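# Können Maschinen schon den Tisch abräumen?

Bei Irevo sammeln wir Griffe: Dosen, Becher, Teller. 3.000 Aufnahmen sind geplant, 2.000 liegen vor. Vorgemacht wird alles von Hand, mit Handschuh und Marker. 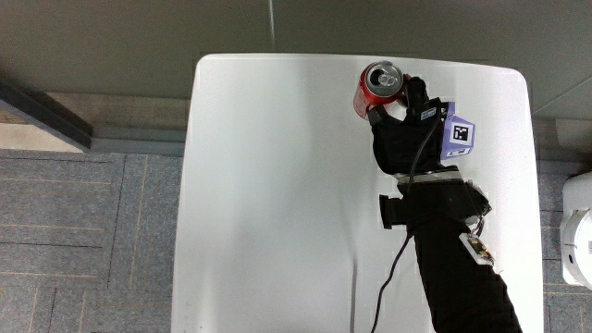 Liegende Dose, der Deckel zeigt nach oben.
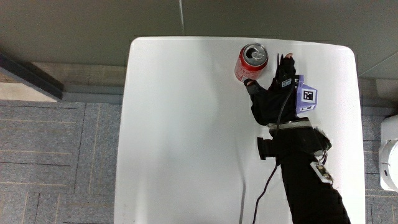

Aufrecht, die Hand rechts daneben.
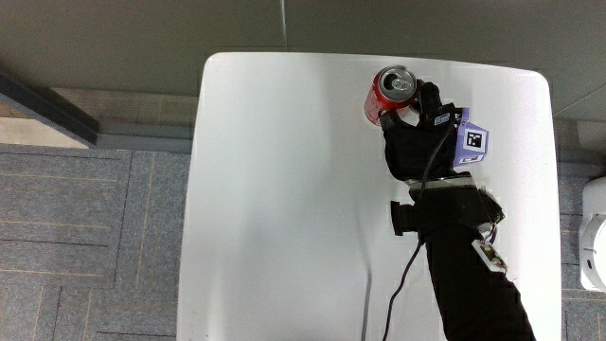 Gekippt im Griff.

Der Greifarm von Vondell schafft stehende Dosen in 70 Prozent der Versuche, liegende in 30. Für eine Küche reicht das nicht. Im Juli testen wir Teller.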